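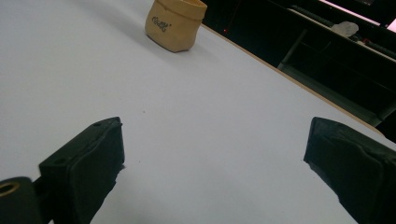 Interviews > Software > Greer Kerr on grasp planning

I asked Greer Kerr what had changed in her planner since I last bugged her, back in January, and she laughed at me. "Everything but the name!" The name is still Drorach, and it still decides where a gripper ought to close before anything moves. A soft tan fabric bag standing on a white tabletop, with two black fingers open in front of it, is the kind of problem she can talk about all afternoon (and pretty much did). "White table, pale bag, creased sides - the segmentation loves the lettering and gets vague at the rim," she said. "So I stopped asking it for one outline. I ask for 300 candidates and let them argue."

The arguing happens in a piece called Pollside, which scores each candidate and throws out all but 4. I wanted to know why four. "Because five made the replanner miss its deadline," she said, "and I was tired."

She's been at this since 2016, and the oldest file in the repo is still hers - 1507 lines, one function. I told her that was horrifying. "It passes its tests!" she said. Next up is the logging, which she wants to move over to Sonix so she can replay a bad plan step by step. She was already typing when I asked when it would be ready. "After lunch, maybe. Ask me which lunch."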